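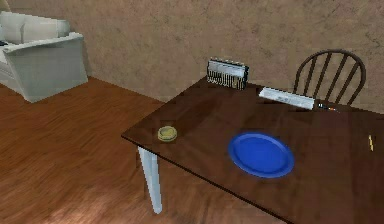
Blue plate on the dark wood table.

Hi all, and happy new year! It's January 20, 2019, and I owe you an update on the Sadis apartment makeover grant, so grab a coffee, it's a longish one.

First, the money, as I know that's what you'll scroll to. We've spent $1,691 so far across the first 4 apartments. The biggest single bite was $300 for curtain fabric, which I bought as one bolt from Atinga so every living room could have proper floor-length drapes (the old blinds were truly grim). I hemmed the lot on my own machine and my shoulders are still complaining, but that saved us the sewing charge and I'd do it again.

Paint went over budget. I'd planned on one coat of warm white in the hallways and the old mustard came grinning right through, so we needed a second coat everywhere and a third by the light switches. I covered the extra $188 out of the lighting money. That means the bedroom lamps will be secondhand now. I've already got my eye on a few at the Purkollow thrift store, mostly ceramic bases that only want new shades.

Now the good stuff! The tenants picked their own colors for the kitchen shelves, like we agreed back in October, and I was a bit nervous about that, but the tomato red one is my favorite thing in the whole building. I've stolen the idea for my own pantry. The peel-and-stick tile behind the stoves has been less of a hit. It lifted at the corners in two kitchens and I've gone back over it with a stronger glue, so I'd like to watch it for a few more weeks before I put it anywhere else.

Still to do: entry hooks, rugs, bathroom mirrors. Bastetti have pushed the mirror delivery back twice and I've asked for a firm date in writing. If they can't give me one I'll shop elsewhere, and I'd need your okay on that as they're named in the original budget.

One more ask. Could the second payment come before the rugs go on sale next month? I can hold off, but the prices are really good and I'd love to get all of them in one go.

Contact | Copyright 2019 Sadis Makeover Project | Back to top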